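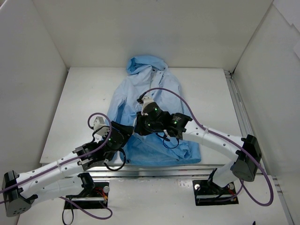 フードは最初に身ごろの中へ倒してしまうほうが早い、とブレンダ・サアベドラさんからコメントをいただきました。私は長いあいだ、フードを最後にたたんでいました。袖も裾もきれいにそろえて、最後にフードだけが上に残り、どうすればよいか分からなくなります。それで丸めて押しこんで、引き出しが閉まらなくなります。コメントを読んでから、自分の上着で両方のやり方を試しました。サアベドラさんの順番のほうが、私の手には合っています。

水色の服、たたむ前
白い台の上、フードは奥のほうです。前立てには小さな白い留め具が並び、手前の裾にしわが集まっています。

洗濯物ギャラリー　2023年12月

このページは、服とたたみ方についての写真のページです。前はセーターとタオルが多かったのですが、今月は前が開く、フードのついた服にしました。日本語の文章は私が自分で書いています。変な言い方がありましたら、コメント欄で教えてください。11月のページで「えりもと」と「えりあし」をまちがえたことは、もう三人の方が教えてくださいました。ありがとうございました。「えりあし」は首のうしろの髪のところだそうですね。知りませんでした。

フードの服について、家で書いたメモ

置き方
私はフードを自分から遠いほうに置きます。裾が手前にあると、両手で持って引っぱることができます。母は反対で、いつもフードを自分のほうに置いていました。どちらが正しいか、本を二冊見ましたが、どちらの本にも書いてありませんでした。

留め具
全部留めると時間がかかりますから、私はいちばん上と、まん中と、いちばん下だけ留めます。スナップの服は指で押すだけですが、ボタンの服は、冬の朝は指が冷たくて少し大変です。留めないでたたむと、前の左右がずれて、次に着るときに一本の折り目が斜めについています。

しわ
裾のしわは、たたむ前に手のひらで外側へ伸ばします。薄い布は強く引っぱらないでください。私は一度、気に入っていたシャツの脇の縫い目を破りました。アイロンは使いません。使う方は、留め具のまわりに気をつけてください。

フード
サアベドラさんのやり方では、まずフードを平らにして、身ごろのほうへ倒します。そのあとで袖を内側に折ります。袖がフードの上に来ますので、フードが動きません。裏地のあるフードは厚くなりますから、私は真ん中で一度折ってから倒します。ひもがついているときは、ひもの先を中に入れておきます。

折る回数
引き出しに入れるなら三つ折り、棚に重ねるなら二つ折りにしています。三つ折りは立てて入れることができて便利ですが、フードのあるところだけふくらみます。ふくらんだほうを、隣の服と互いちがいに入れると少しましになります。

道具のこと
たたむための板について、前に質問がありました。私はフィゲロアという店で、821円の板を買いました。プラスチックの薄い板で、シャツには便利です。フードの服には小さすぎて、袖を折るとき板が一緒に動いてしまいました。スコルティエの大きい板は2000円を超えますので、まだ考えています。使っている方がいらっしゃいましたら、感想を聞かせてください。今は板を使わず、食卓でたたんでいます。夕食の前に片づけなければなりませんので、急ぎます。

色のこと
水色の服は、窓の近くで見る色と、部屋の奥で見る色がずいぶんちがいます。私の水色のシャツも、店では空の色だと思って買い、家では灰色に近く見えました。濃い色の服と一緒に洗わないように、私は青いものだけ別のかごに入れています。水色と青を同じかごにしてよいかどうかは、夫と意見がちがいます。夫はかまわないと言います。私はまだ分けています。

次のページ
来月は手袋とマフラーにする予定です。マフラーは、丸める方と、たたむ方と、掛ける方がいらっしゃると思います。どのようにしまっているか、コメント欄に書いてください。短くてもかまいません。写真を送ってくださる方は、お名前をのせてもよいかどうかも一緒に書いてください。お返事は週末にまとめて書きますので、少し待っていてください。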